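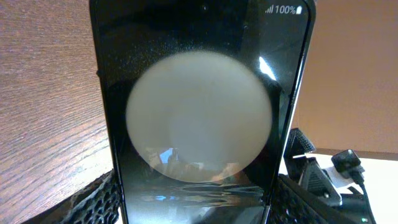

A folding phone in its stand at the Stetier test room in Sillbridge, at full charge.

Robot arm pulled from phone duty after unplugging itself from the emergency stop

SILLBRIDGE, 8 September 2020 - A robot arm hired to plug and unplug phone chargers has been taken off unattended work after it pulled the wrong plug, losing the safety circuit that was supposed to tell it to stop doing things like that.

Stetier, which tests phone accessories for companies that would like to know whether their products wear out before the customer does, confirmed the fault in a two-page notice sent to clients. The notice calls it "an unplanned disconnection event." No one was hurt. One folding phone has a crease it did not come with, in addition to the one it did.

The arm was supplied by Trukton and went into service in July. Its work is simple to describe and very dull to do, which is why it was given to an arm. It presses a phone screen with a soft fingertip, picks up a charging plug, pushes it into an adapter, pulls it out, and goes back to the phone. A full run is 1000 cycles. People used to do it in shifts, and by all accounts did not enjoy it.

According to the notice, the run in question was going well until a change of power strip. The replacement sat a little closer to the arm than the old one. The control software looks for a plug near where it last saw a plug, and the nearest one belonged to the small box that watches the emergency stop button and the door switch. The arm closed its gripper on that plug and pulled, exactly as it had been taught.

The box, made by Rolland, should have cut power to the arm the moment it went dark. That is the usual arrangement with such boxes: if they lose power, everything they guard stops. Stetier says the one in Sillbridge had been wired during setup so that a lost signal counted as "no message" and the arm was free to carry on until it heard otherwise. It did not hear otherwise.

It carried on for 4 hours. Its records list the first pull as a success.
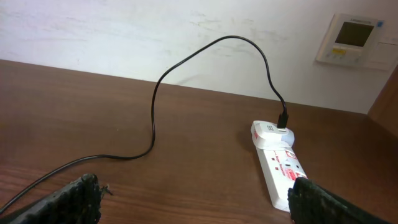

With the Rolland box out of the picture, the force limit went too. The arm is normally held to a light touch when it presses a screen. The log shows it pressing with up to 40 newtons, a firm shove by the standards of glass that is meant to bend. The phone kept answering, so the software kept marking the presses as good. The job came to an end when the gripper snagged a cable and the arm's own motor protection tripped, that being the one safeguard in the room it had not managed to reach.

A technician returning for the evening check found the arm still and the emergency stop button unlit. The technician pressed it anyway, as the procedure requires.

Trukton said in a short statement that the arm "performed the commanded motions within specification," and that the safety wiring was done on site by the customer. Stetier's notice says the wiring followed a drawing in Trukton's own setup guide, page 70, where the two terminals are shown the other way around from the labels on the box. Trukton has since put out a corrected page. Rolland said its product worked properly for as long as it was plugged in.

The changes at Sillbridge are modest. The safety box now has a fixed supply on the far side of the wall, where the gripper can't get at it. The signal wiring has been reversed, and the daily start-up check now includes cutting power to the box and watching to see that the arm stops. Stetier admits the old check consisted of looking to see whether the box had a light on.

The software will also be told which plugs are its business. Trukton says an update is in testing that lets operators draw a no-go area on the tabletop. Until it arrives, the arm may run only with a person sitting beside it, within reach of the button, for the whole of every run. Staff are doing this in shifts.

Clients whose accessories were in the affected run will have their tests repeated free of charge. The results from before the disconnection are being kept. Those from after it have been set aside, although one client has reportedly asked to see them, on the grounds that its charging cable came through without a mark and it would like to mention this on the box.

Stetier expects to decide on unattended work once the new software has passed a full run. The damaged phone still opens and closes, and has been moved to training use.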